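Can a machine do my chores yet?

July 28, 2023

Every few months I get the urge to check in on the robots. It started years ago when a vacuum disk moved into our hallway and I found out how much joy a person can get from watching a small appliance bump into a shoe. I have been hooked ever since. I read the papers I can follow, skim the ones I can't, and watch far too many clips at the kitchen counter while the dishes pile up beside me (yes, I see the problem).

So where are we? Further along than I expected, and in odd places.

Start with the stuff machines have done for ages. My dishwasher is a robot in every way I care about. So is the washer. What they share is a closed box where somebody else has sorted out the mess beforehand. I load, it works, I unload. The loading and unloading are the chore now, and that is exactly the part that stays hard. A plate in the sink may be under a pan, or on its side, or have a fork stuck to it with egg. Every sink is a new sink.

The shop floor is ahead of the kitchen, for the same reason. I got to walk through Bitwood in November, a small shop that makes drawer fronts and toy boxes, and they have an arm that takes a panel off a stack, turns it over and sets it down in the sander. It did 118 panels while I stood there eating a granola bar and I could have stayed for 118 more! But the stack has to be square. When a panel comes in crooked the arm stops and a light goes on, and a person walks over and nudges it. They were very cheerful about this. They told me the light used to go on 50 times a shift and now it's closer to a handful.

What gets me excited is the other kind of work, the small fiddly two-handed kind on an ordinary surface. Tidying a table is the best test I know. A pull on a drawer, a cup with things sticking out of it, a lump of kids' dough that needs to be flattened or cut or put away before it goes hard. None of it is heavy. You need hardly any strength for it, just a feel for how much each thing will give when you touch it. 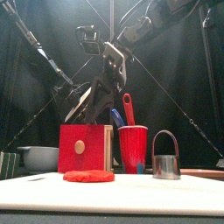
Red dough on a white board and a wooden box close by, with two arms to deal with it all. 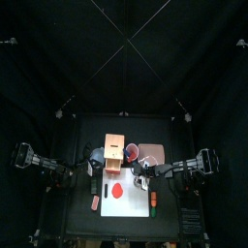

Dough is a mean choice, by the way, and I mean that as praise. A block stays the shape it was. Dough changes as soon as you press on it, so whatever the machine planned a second ago is already a little out of date. And drawers are sneaky. Pull straight and they glide, pull a hair to one side and they bind up, and you and I fix that with a wiggle we don't even notice doing. Somebody has to get the wiggle into a machine. I find that wonderful.

When I posted a short version of these thoughts last week, Aka wrote back that I was grading on a curve. My four-year-old clears a table badly, Aka said, but she does it in any house you put her in, and I'd want to see the arms do it at my place, with my lighting and my junk, before I got excited. Lau agreed and added that speed matters too, because a tidy table that takes 20 minutes is a hobby.

Fair points, both of them! I timed myself the other night and cleared ours in under three minutes, including wiping up something sticky I'd rather not think about. I have no number to put next to that from a machine in a house like mine, and I'd love one. The change-of-house problem is the one I'd bet on as the slowest to crack. Folding a towel on the same table under the same lamp is one thing. Folding it on my bed, with the cat on it, is another.

Still, my guess has moved. I used to say that laundry would be first, and now I lean toward clearing and putting away, done slowly, at night, when nobody cares how long it takes. Slow is fine with me – the vacuum takes all afternoon and I adore it. Give me an arm that puts the cups back by morning and drops one a month, and I'll buy plastic cups.

Next up I want to read through the notes from the Aralari project, which are all about putting groceries away. The file is 1361 pages, so don't wait up. If you have a machine at home or at work that does one small job well, tell me about it in the comments, and tell me what makes it stop.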